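Drendley Planner
Motion planning and cloth handling software for two-arm workcells

Drendley began life as a set of scripts that Védís Egilsson kept on her own laptop, and she'll be the first to tell you they weren't pretty. What she wanted was a planner that treats two arms as one job, so that the left doesn't wander off while the right is still holding a corner. Three rewrites later, that is still the heart of it.

You give Drendley a camera feed and a task file. It works out where the fabric edges are, picks grasp points for each arm and plans both paths together, checking them against the walls, baskets and anything else you've marked as fixed. If a grasp looks doubtful it will stop and look again (you can set how fussy it is, and we'd suggest starting fussy!).

The standard licence comes with the Kivcombe viewer, which lets you scrub back through a run and see what the planner was thinking at each step. Our cloth library holds 1751 recorded grasps, and you're welcome to add your own.

Towel handling, from a fixed camera and from the wrist:
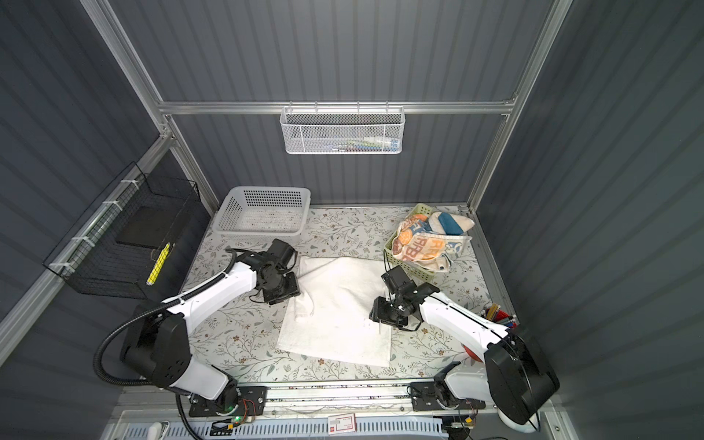
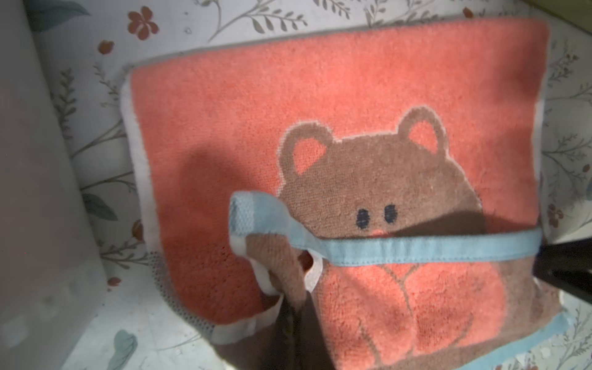

Licences are 595 euros per cell for the year, or 350 for schools and colleges. Setting up usually takes an afternoon, a bit longer if your cameras haven't been calibrated lately. Mikkel Hafþórsson looks after support and is glad to go through your task files with you before you buy. The next release, with better edge finding on patterned fabric, is due in December.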